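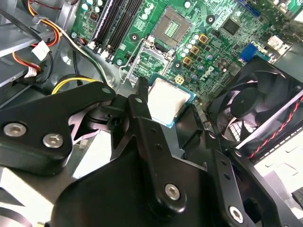

Stop placement on thin small caps: ATR multiple or fixed dollar risk?

Forum: Systems and Risk
Started by kelpline, Monday, October 23, 2023

kelpline
I run an end-of-day system on ASX small caps, long only, maximum 12 open positions. Entries are limit orders placed before the open. Exits are a trailing stop at three times the 15 day ATR, checked on the close and executed at the next open.

The problem is exit slippage. Modelled slippage in the backtest is 0.4 per cent per side. Live since March, entries have come in under that and exits have averaged 1.3 per cent. Two names account for most of it. Faleck gapped through the stop on a trading update, and Novari had almost no bids in the first half hour on the day I was selling.

Options I am considering:

1. Keep the ATR stop but tighten to 2.5.
2. Drop the ATR stop and use a fixed dollar risk of $700 per position.
3. Leave the stop alone and add a liquidity filter at entry.

Has anyone tested these against each other on something illiquid? Most of the published work uses index constituents.

ohm_and_away
Option 2 is not an alternative to option 1. Dollar risk is a sizing rule. You still need a price level to divide by. If you fix both the position value and the dollar risk, you have set a percentage stop that ignores volatility, and it will be too tight on exactly the names you are describing.

kelpline
Fair point, I worded that badly. Position value is currently equal weight. Option 2 would keep equal weight and stop out at a $700 loss, so yes, a percentage stop in practice.

ohm_and_away
Then I wouldn't. Keep the ATR distance and let it set the share count. $700 divided by (3 x ATR) gives you the parcel, capped at whatever fraction of daily turnover you can get out of. 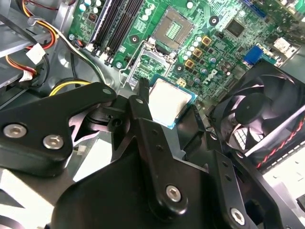
The cap matters more than the multiple. I use two per cent of the 15 day median daily value traded. Median, since one block trade will drag the mean up and make a dead stock look tradeable. Below that cap my exit costs have been close enough to the model that I stopped adjusting for them.

greyheron16
Disagree on the cap mattering more. A turnover cap does nothing for a gap on news. Faleck opened below the stop, so every holder got the same opening price whether they had a small parcel or a large one. Those are two separate costs and the original post adds them together:

Gap cost: stop level minus opening price. Independent of your size.
Impact cost: opening price minus your average fill. Depends on your size.

Split the 1.3 per cent into those two before changing any rule. If it is mostly gap, a liquidity filter will cost you trades and fix nothing.

ohm_and_away
I agree they should be split. I don't agree that gap cost is independent of liquidity. Thin stocks gap further for the same news. It may not be your order doing it, but a turnover filter at entry still removes some of those stocks from the list.

greyheron16
Some of them. It also removes a good part of the return if the edge is a small cap effect. My own tests on this went the wrong way: the filtered version had lower drawdown and a worse ratio of return to drawdown. Different universe (TSX Venture), so take it with that in mind.

kelpline
Went back through the contract notes tonight. 16 closed trades. Measured against the stop level:

Gap: 0.8 per cent average
Impact and spread: 0.5 per cent average

Impact is near the modelled figure. Take out Novari and it is under. The gap component was never in the backtest at all, as I was filling at the stop price and then subtracting slippage.

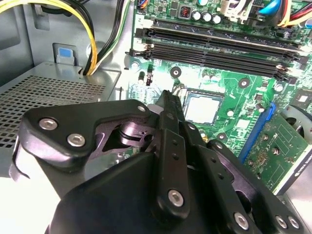 The live rule sells at the next open, so the backtest should have been filling at the next open too. I have changed that line and am re-running the full history now. First pass has the annual return down a fair bit, with drawdown only slightly deeper.

tidal_ledger
16 trades is too few to conclude anything from, particularly with two outliers. Look at the standard error on that 0.8 before you rewrite the system around it.

Separate question: is the stop doing any work? On a daily trend system I compared a 3 ATR trail with a plain 12 week time exit and the difference was inside the noise. The time exit has one practical advantage - you know the date in advance, so you can work the order over a few sessions.

kelpline
Agreed on sample size. The fill error in the backtest stands regardless of sample, so that gets fixed either way.

I haven't tested a time exit. I would be uneasy holding a falling small cap for the remainder of 12 weeks with no price exit, but will run it with a wide disaster stop at five ATR.

greyheron16
If you run that, report the worst single trade as well as the average. The average will hide it.

Also check how your data vendor handles trading halts. Mine carries the last close forward with zero volume, and an ATR calculated across a halt comes out too small. The stop ends up tighter on resumption than it was going in, when it ought to be wider if anything.

kelpline
Mine does the same. I will drop zero volume bars from the ATR calculation and post both sets of results when the run finishes.

ohm_and_away
Post the version with the turnover cap alongside them please. Happy to be shown wrong on it, but on ASX data, not Venture.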